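2021-10-17

My sister asked me again whether she should hold off on replacing her vacuum until "the robot that does everything" comes out. I told her to buy the vacuum. Then I felt a little mean, so I'm writing down why.

Every few months a company like Juteck puts out a clip of an arm folding a towel. It's a good towel and a good fold. What the clip leaves out is how many towels came first, or who put the towel there, flat, with one corner sticking up. I read a Casov brochure last week that promised "48 household tasks." I went through the list and 6 of them were picking something up and putting it down somewhere else. I'd call that one task.

My house has a kitchen drawer with rubber bands, a tape measure, two dead pens and a key to something. Sorting that drawer is a chore. Moving a block from the left side of a table to the right side is practice for one.

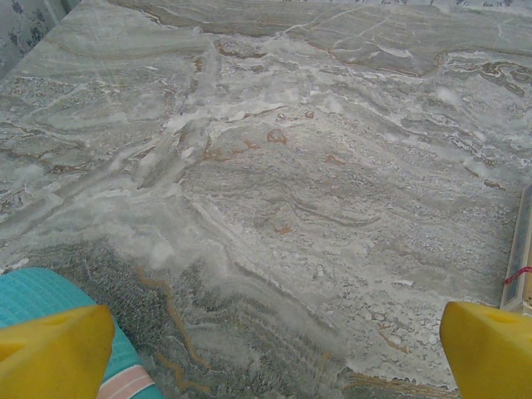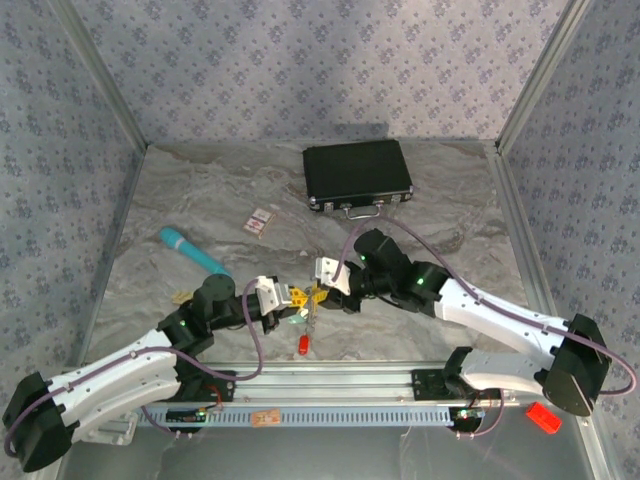

Two arms working on the same small thing is the part I take seriously. Most chores need two hands. You hold the jar and turn the lid, or you pin the sock with your thumb and pull the other one over it. If the hands can't agree on who's holding what, the jar ends up on the floor. I've seen arms do very well with one stiff object and then go to pieces over a bit of string.

Shop floors are further along, and I'll give them that. A part comes down the line the same way up all day, and the Stokenon people can bolt everything around it so it stays that way. Try bolting down a seven-year-old's bedroom.

Then there's money. Grímsdóttir rents out a single arm for $759 a month, plus $300 for setup, and somebody still has to stand next to it. For that I could get a person to clean my place, and she'd know to leave the cat's blanket alone.

I'd like to be wrong here. I hate matching socks and I would hand that job over tomorrow. But when a company shows me a full laundry basket, dumped out any old way, and leaves the camera running until it's empty, I'll call my sister back. She's looking at uprights in the meantime.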